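Desk Storage in the Penham Study Room
Group 2, Bevier Hall project, February

We timed how long students took to find small supplies at two desks. The Gadness desk has a drawer pedestal on one side only.

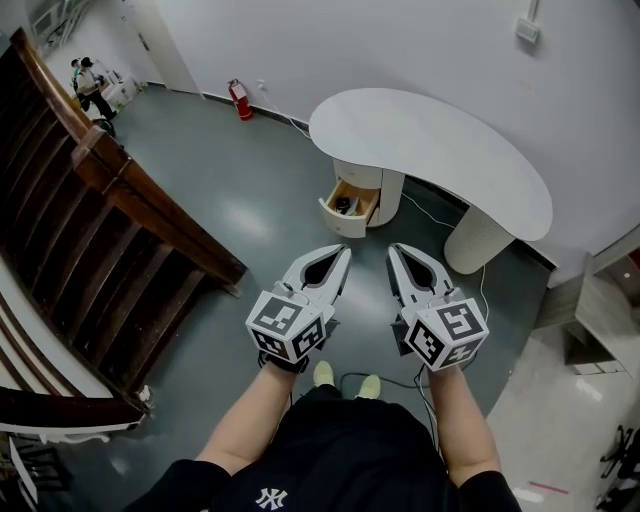

Supplies went missing mostly when they had no fixed spot. In week one we let people put things wherever they liked. The upper drawer, open here with a small black object and some pale items in its light wooden interior, has no dividers marked in our plan. We added 24 labels in week two.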